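19 December 2019

Back from Derkach with the towels, all of them, two bags. I still don't see what was wrong with the old ones. They dried people. But the guest rooms at Drurent need to look like somebody cares, so I paid 280 for the lot, and the woman at the counter told me they would get softer with every wash. I have heard that before. The set I bought in September was supposed to do the same and by the fifth wash you could have sanded a door with it.

Washed the first load at 5 this morning, no softener, half a cup of vinegar. The label says 80 is fine for the yarn, whatever that means. I kept it cooler. The lint trap was full anyway, a gray-white pad as thick as my thumb, and I wonder how much towel is left once a thing sheds like that.

Then the folding. The booklet from Sturham has its own way of doing it: lay it flat, smooth it from the middle, bring the corners over, thirds the long way, then in half, so no edge shows on the shelf. Fine. I tried it on four and they came out different sizes. The woven band is the trouble. It pulls tighter than the rest, so the side it sits on comes up short and the corners never meet. Esano towels have no band and fold like paper, but they cost more and feel like paper too.

I will say the pile is good. Thick, and it keeps the mark of your hand for a while. Cream was a mistake. Cream will be beige by spring, and room 207 always has someone with hair dye. 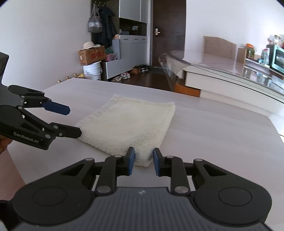 Bernd Brandes says I should forget about thirds and just roll them, that a rolled towel hides a crooked hem and takes up less of the shelf, and that no guest has ever unfolded one to check. Maybe so. Rolled towels slide off the rack in the small bathroom, I know that much from last year, and they look damp even when they aren't.

Folded the rest in thirds. Six look decent. The others went to the bottom of the pile, band side to the wall. Second load tomorrow, if the dryer is in the mood.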